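Print | E-mail | 2 comments | 3 shares

# Onley bench data card

Recordings from the PC teardown bench at Wevberg. Maintained by Maritza Nina. Last edited 2022-03-11.

## Read before citing

The project pitch says the arm "frees up" technicians. So far it has freed up one chair. Darius Filip used to strip towers start to finish; now he sets up fixtures and waits to clear faults, at the same pay grade.

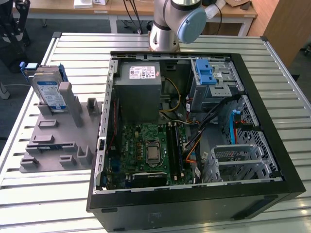

Cycle times leave out that waiting. Add it back before you claim any savings. Merle Cartwright keeps the fault log on paper, and 20 pages of it still need typing up.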